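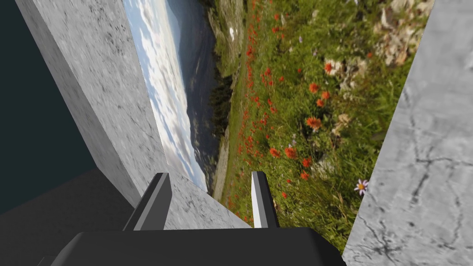
Pince à deux doigts ouverte, mur gris à gauche (image de synthèse).

4. Préparer et transmettre une déclaration d'exportation

Cette section s'adresse aux utilisateurs du module Allex qui disposent du profil « Déclarant ». Le profil « Lecture » permet de consulter un dossier, mais pas de le transmettre.

Avant de commencer, munissez-vous de la facture commerciale, de la liste de colisage et du numéro EORI de l'exportateur. Le certificat d'origine peut être ajouté plus tard (voir 4.3).

4.1 Créer le dossier

1. Dans le menu Dossiers, cliquez sur Nouveau, puis sur Exportation.
2. Choisissez l'exportateur dans la liste. S'il n'y figure pas, créez d'abord sa fiche dans Tiers.
3. Saisissez le pays de destination et l'incoterm. Le lieu associé à l'incoterm est obligatoire.
4. Indiquez la devise de facturation. Le taux de change appliqué est celui de la table Wudska, mise à jour chaque lundi à l'ouverture.
5. Enregistrez. Le dossier passe à l'état « Brouillon ».

Note : un brouillon non modifié pendant 23 jours est archivé. Il reste consultable et peut être dupliqué.

4.2 Saisir les articles

1. Ouvrez l'onglet Articles et cliquez sur Ajouter une ligne.
2. Entrez le code du produit dans la nomenclature. La recherche par mot-clé propose des codes, mais le choix reste sous la responsabilité du déclarant.
3. Renseignez la masse brute, la masse nette et la valeur de la ligne.
4. Répétez l'opération pour chaque article, dans la limite de 200 lignes par dossier. Au-delà, ouvrez un second dossier et reliez-le au premier avec Dossier associé.
5. Cliquez sur Contrôler. Les lignes en rouge bloquent la transmission, les lignes en orange demandent une simple confirmation.

Attention : changer la devise après la saisie ne convertit pas les valeurs déjà entrées. Reprenez chaque ligne.

4.3 Joindre les documents

Les pièces sont acceptées au format PDF, trois par envoi. Pour un certificat d'origine établi après coup, cochez À produire ; le dossier pourra être transmis, mais pas clôturé.

4.4 Transmettre

1. Vérifiez le récapitulatif, en particulier la case 13 (bureau de sortie).
2. Cliquez sur Transmettre et saisissez votre code de signature.
3. Attendez l'accusé de réception avant de fermer la fenêtre.

Attention : une déclaration transmise ne se modifie plus dans Allex. Utilisez Demande de rectification.

Commentaires (3)

Salem
La liaison entre deux dossiers ne marche pas si les incoterms sont différents. À préciser dans le 4.2.

Reda Benmoussa
Bonjour Salem, les deux dossiers doivent en effet avoir le même incoterm et la même devise. Ce sera ajouté à la version de septembre.

Dillent
Peut-on importer les articles depuis un tableur ? Je ne trouve pas le bouton avec le profil Déclarant.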